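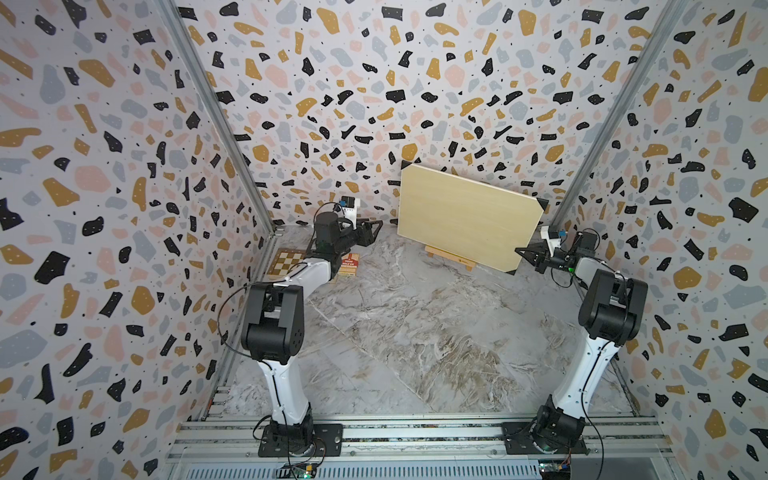
The two-arm table at the Drodcombe open day, with the card box and the chessboard at the back.

Drodcombe Open Day Recordings

README, last edited 12 April 2025

What you have here

These are the recordings we made while visitors were in the lab for our February open day, and we're really happy with how they came out! The set holds 800 episodes from the two-arm table, made over 3 sessions. Both arms are bolted to the same rail, and each has a parallel gripper with a small camera mounted on top. A fixed camera covers the whole enclosure.

We ran the day as a live demo. Stavros Kourkoulas drove the arms for the opening session and talked people through it as he went, then Yeison Cuervo took over and let visitors have a try (there was a line out the door for most of the afternoon, which we did not expect). Everything went straight to disk through Pirnex, our recording tool.

Tasks

There are 12 tasks in the set. The crowd favorite by a mile was the card box: pick it up with the left arm, pass it across, set it down on the right. The handover looks easy until you try it, and people cheered when it worked! The other tasks use the chessboard or the light-wood board on its easel, and each one has a short written instruction in tasks.txt.

Walls and floor

The terrazzo panels and the marble-pattern floor are the Vavstead set, one of the backgrounds we swap in and out. If you have used our earlier Huanca release, the arms sit in the same places but the walls there were plain gray, so please don't mix the two without keeping the background label.

Files

episodes/ one folder per episode, with video from the three cameras and joint positions for both arms
tasks.txt task names and instructions
drivers.csv who was at the controls: staff or visitor
notes.txt what we wrote down on the day, lightly cleaned up

Things to know before you train on it

Visitor episodes are slower and have long pauses. Some people stopped to ask questions in the middle of a move, and we left that in. Failed tries are kept too, marked with success = 0 in the episode folder.

Episodes from the last session have a short gap in the right wrist video, 18 frames at most. We have not filled it.

Audio was not recorded. Visitors who drove the arms signed a form, and no names or faces are in the files.

Questions

Open an issue, or write to Yeison for anything about the recording format. Stavros looks after the task list and would love to hear ideas for the next open day. We already want to try a full card deal with both arms.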